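From: Mitiku Ayele
To: Gralcombe Readers list
Date: 1st June
Subject: Re: [gralcombe-readers] Gundport – is it worth pushing on?

Hi all,

Bienvenido Buenaventura wrote:

> I'm on chapter 4 of Gundport and I've hit a wall. So far it's
> all harbor dues and who owes what to the chandler. Does the
> brother ever turn up? And does anyone have notes for the
> middle part? I have a 400 page book and a group meeting to
> get through and I'd like to walk in with something to say.

Oh, please keep going! I gave up at almost exactly the same spot the first time (that was back in April, when I borrowed the library copy) and I'm so glad I picked it up again. The brother does turn up. I won't say where, but once Fikre walks into the customs house you'll be fine, and all that business with the chandler's ledger gets used later, every bit of it. I went back and reread the harbor dues pages afterward and enjoyed them the second time, which I never thought I'd type.

Since you asked for notes, I've typed mine up. They're messy and they only cover the stretch where you are now – I can send the rest if people want them. Mild spoilers, so skip down if you'd like to come to it fresh.

Chapters 4 to 6: The ledger

Mrs. Wison takes over the accounts when her husband is ill, and she's the first person in town to read the old entries all the way through. Watch the dates. She finds a payment made to a man who was supposed to have drowned, and she doesn't tell anyone for two whole chapters. I wanted to shake her. The narrator calls her "careful" again and again in these pages, and I've started to think it's meant as an insult.

The supper on page 71 is the one to mark. Everybody talks about the weather and it's really all about the money. My copy has pencil all over that page. 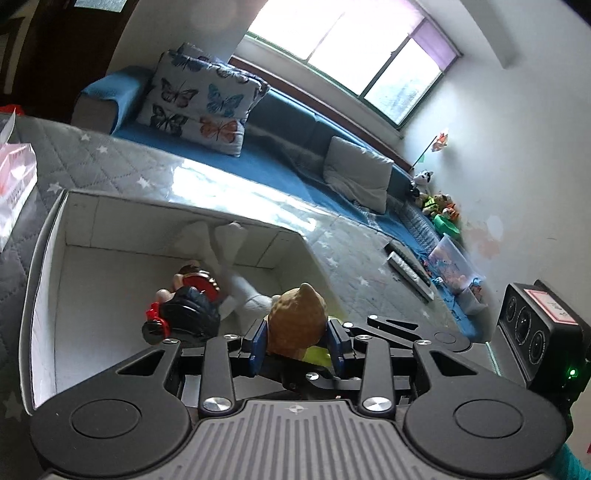

Chapters 7 to 9: Fikre comes ashore

Much faster. Fikre arrives under another name, takes a room over the sail loft and gets work on the pilot boat. You'll guess who he is long before the town does, and I think we're supposed to. The fun is in watching Mrs. Wison guess too, and then pretend she hasn't. There's a lovely bit where she hands him the wrong change on purpose to see what he'll do.

The storm is in chapter 9 and goes on for nearly 40 pages. Read it in one sitting if you can. I split it over two nights and lost track of which boat was which, so I had to go back and draw myself a little chart.

A couple of things I'd love to hear about at the meeting: is the narrator one of the pilots? There's a "we" in chapter 8 that comes out of nowhere and then disappears again. And did anyone else find the priest a bit thin? He gets that long speech on the quay and then we hardly see him.

Bienvenido, if your edition has the map in the back, could you bring it along? Mine doesn't have one and I'd like to know how far the sail loft is from the customs house.

Mitiku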